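Session 7: Helping Young Writers Build a Paragraph That Holds Together

Handout for the Teaching Early Writing course, Cloltow evening group

Welcome back, everyone, and thank you for the stack of student samples you brought in last time. I read every one of them on the train home and then again at the kitchen table, and they made such good company that I have changed my plan for this session a little. I was going to start with opening sentences. Your samples told me that openings are going fairly well, and that the trouble starts somewhere in the second or third sentence, when a child has said the main thing and doesn't know what to do next. So that is where we'll begin.

What we mean by a supporting sentence

A supporting sentence tells the reader more about the main idea of the paragraph. That sounds simple, and to us it is, because we have been doing it for years without thinking. To a child of seven it is a strange request. They have already told you that dogs are good pets. You believe them. Why would they need to go on?

I find it helps to talk about supporting sentences as answers. Read the child's first sentence back in a friendly, curious voice and then ask the question any listener would ask. "Dogs are good pets." Oh, what makes them good? "My grandma's house is the best place." What do you do there? The child nearly always has an answer ready, and that answer, written down, is the second sentence. Let them say it out loud before they pick up the pencil (I can't stress this enough, and I know I said it in the spring too).

The Yeoh ladder

Many of you have used the Yeoh ladder worksheets, and a few of you asked for a refresher. The sheet has a top rung for the main idea, and the rungs underneath are for things that belong to it. Children fill in the rungs with a few words only, no full sentences yet. When the ladder is done, they turn each rung into a sentence on the lined side of the page.

Please don't insist that every rung be filled. A child with two good rungs and a blank one can write a perfectly nice paragraph. A child who has been told to fill every rung will write "they are fun" on the last one, and then you will both be stuck with it.

If you teach a mixed group, try giving the younger ones a ladder to draw on instead. A quick sketch on each rung does the same job as the words, and it keeps them from worrying about spelling while they are still deciding what they think.
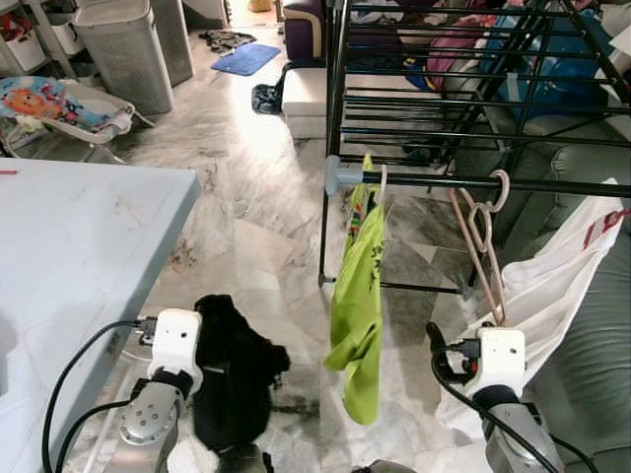
Page last changed: March

Sorting sentences that don't belong

Once the children can add sentences, they will add all sorts of things, and this is a happy problem to have. A paragraph about the beach will wander off to a cousin's birthday party and stay there. I would much rather have a class that writes too much than one that sits and looks at the ceiling, so go gently here.

The exercise I like best is sentence strips. Write a short paragraph yourself, one sentence to a strip of paper, and slip in a sentence that has wandered in from somewhere else. Here is the one we'll use together in class:

Soup is a good lunch on a cold day.
It warms your hands when you hold the bowl.
You can put in whatever vegetables you have.
My brother has new skates.
The smell fills up the whole kitchen.

Ask the children to read the strips aloud in pairs and put aside the one that doesn't help the main idea. Then comes the part people tend to skip: ask them to tell you why. "It's about skates" is a fine start. "It doesn't tell us anything about soup for lunch" is better, and you'll get there with a little patience. After that, let them make a home for the lost sentence by writing a new main idea for it. They love this. The skates sentence has been the beginning of some wonderful paragraphs over the years, including one about a pond that I still have in a drawer.

Linking words, a few at a time

The Falline reader has a long chart of linking words inside the back cover, and it's a lovely chart for a teacher to have. For a child it is far too much at once. I would choose "also," "because," and "for example," and stay with those until you see them turning up in the children's own writing without being asked. Put them on cards and leave the cards on the desk.

Watch out for "because" at the start of a sentence that never gets finished. "Because it was raining." You will see this a great deal, and there is nothing wrong with the thinking behind it. The child is answering a question in the way we all answer questions when we talk. Read it aloud together, ask what happened because it was raining, and join the two parts up.

Marking without drowning the page

I know how tempting it is to mark everything. Pick one thing for the whole class that week, tell them what it is before they write, and mark only that. If the week is about supporting sentences, then leave the spelling of "because" alone, even though your hand will itch. Keep a small list of spellings on the side and bring them back as a separate lesson.

A comment about the content does a lot of good too. "I didn't know that turtles could do that" tells a child that somebody read the paragraph and learned something from it.

A plan you can use for one lesson

Read a short model paragraph aloud and find the main idea together.
Fill in a ladder on the board with the class calling out ideas.
Give the children 15 minutes to fill in their own ladder and talk it over with a partner.
Write the paragraph on the lined side.
Invite anyone who would like to read theirs aloud, and let the rest pass without any fuss.

If you run short of time, stop after the ladders and write the paragraphs in the next lesson. The ladders keep very well overnight, and some children come back with a better idea than the one they left with.

For next time

Please read the chapter on paragraphs in the Sireo course book and try the sentence strips with at least one group. Bring back the strips you wrote, along with the children's reasons for the sentence they took out, in their own words if you can jot them down. We'll swap strips at the start of class so that everybody goes home with a fresh set.

Spare ladder sheets are in the tray by the door of room 953. Take as many as you like, and if you take the last one, please leave it on the copier so we can run off some more.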